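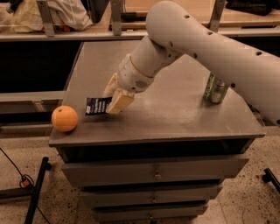
Gripper fails to release after a protective stop
Our laboratory operates a Shezi arm with padded fingers for tabletop sorting. Since Wednesday, the gripper has remained closed after every protective stop. The test items are an orange, a beverage can and a small navy snack packet, and the fault occurs only while the packet is held at the fingertips. The log records code 96. Is it safe to open the fingers by hand?
Rami Sabbagh

2 answers

Please do not force the fingers. Holding the grip after a stop is the default setting. Disconnect power at the cabinet, wait 6 seconds, restore power, and issue the release command from the pendant. If code 96 returns, inspect the wrist connector.
Khalil Fakhoury

We had the same code on a Pludel unit. Replaced the cable. No further trouble.
Grinent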